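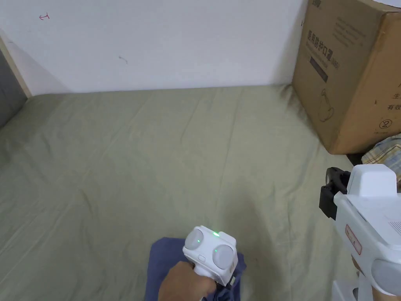
Lernetti hostel refit, update for Welico, Mar 4, 2025

Rooms on the first floor nearly there. 32 beds ordered, all paid for. Boiler still the problem, Arumugam quoted 2,400 for the pump and valves, want your ok before I sign. Plumber can start as soon as parts arive.

Bookings: school groups asking already, told them not before the fire check. Toshiko Kuroda chasing the council on that, 2 emails, no reply yet.

Still to do: stair carpet, kitchen extractor, 3 door closers. Reciepts to follow.

Jarmo Salminen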